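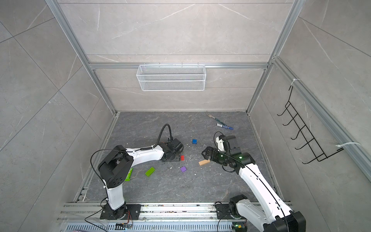 Unit 4. Household Storage: Wall Load, Reach and Access

Course handout, Mollholm Evening Program in Interior Planning

4.1 Scope

This unit covers storage fixed to or hung from a wall in kitchens, utility rooms and small workshops. Freestanding shelving was treated in Unit 3. Built-in cabinets are left to Unit 6, except where they share a fixing with a rail.

4.2 Terms

Dead load: the weight of the rail, basket or rack itself, with its brackets.
Live load: the weight of whatever is stored. It changes from day to day and must be planned at its highest value.
Projection: the distance from the wall face to the outermost point of the fitting.
Clear span: the distance between two neighboring supports.

Wire baskets and hook racks have a low dead load. Students often carry this over to the live load and undersize the fixings. The two figures are to be worked out separately and then added.

4.3 Worked case: the Wikbridge utility room

The back wall is 2,000 mm wide. A horizontal rail is to run its full width, with supports at 400 mm centers. This gives five equal bays and six supports, counting one at each end. If the centers are widened to 600 mm, three full bays fit and 200 mm is left over. The short bay may be placed at either end, but the support at the end of the rail is kept.

For a basket hung between two supports, take half of its total weight at each. For one hung off center, take moments about one support and solve for the other. The method is the same as for the simple beam in Unit 2.

Projection matters as much as weight. A load held away from the wall tries to pull the top fixing out, and this pull grows in direct proportion to the distance.

4.4 Assigning items by shape

Sort items by shape before sorting them by use. Blocks, boxes and cartons stack and can share a basket.

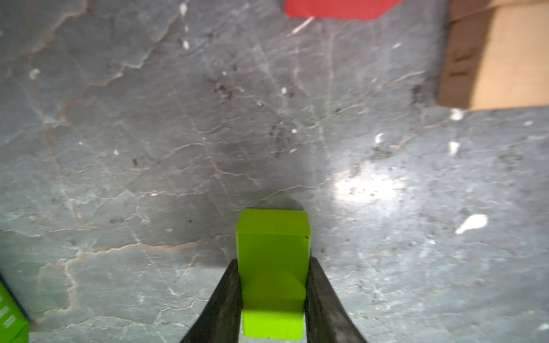 Long-handled items belong on hooks, with the heaviest nearest a support. Small loose items need a mesh finer than their smallest side, or a liner. Round items should not be stored in an open rack without a front lip.

Items used every day go between hip and eye height. Items used once a month or less may go above eye height if they can be lifted down with one hand.

4.5 Reading and exercise

Read Chiu, Walls and Fixings, page 116 onward, and the Grarkier rail sheet handed out in March.

Redraw the Wikbridge wall with supports at 600 mm centers. Mark the short bay, place two baskets and one hook rack, and give the load at every support. State all assumed weights on the drawing.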